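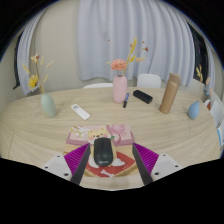
2 min read

Musinar opens up its tabletop handling set, starts second round of collection in May

FOR IMMEDIATE RELEASE

Musinar today released the first part of Tirico, a set of short recordings meant to teach robot arms how to deal with the stuff people leave on tables. Mouse, remote, marker, a bottle. Ordinary things, ordinary rooms.

The first part holds 200 recordings, all done by people working a hand-held gripper with a camera on it. No arm needed at the collecting stage. A person picks the thing up, moves it, lets go, and the learning system gets the camera view along with how far the fingers were open.

"We kept getting asked for clean tables and we kept saying no," said Nuria Robles, who heads collection at Musinar. "People have vases. Dried flowers, chairs pushed in behind, a curtain. If the model only ever sees a bare bench it's going to have a bad time in a real house."

Each task is recorded in 3 layouts. Items get moved between layouts but stay on the same table, so the system has to find the mouse again and can't just repeat a path. Small flat objects such as mice and remotes take up the largest share of part one. Bigger items are comming in part two.

Collectors train for one afternoon before their takes count. Slow hands, steady wrist, both fingers in view. Takes where the object is dropped are kept and marked as such – early users asked for them.

Fukness, which builds light-duty arms for home use, has had early access and is training on the set now. Results will be shared when they are ready.

"The drops are what I wanted," said Somtochukwu Haruna, learning lead at Fukness. "A mouse is a awkward shape for two fingers. You want to see a grip go wrong and what the person did next."

Round two begins in May with 18 collectors and 50 new tasks, including pouring and putting things back in drawers. Ogunleye will handle labeling, same as round one.

Part one is free for schools and research labs. Companies can ask for terms – write to the Musinar press desk, replies go out before 5 p.m. most days.

About Musinar
Musinar records everyday hand work for robot learning. Small team, one studio, plus whatever rooms we can borrow.

###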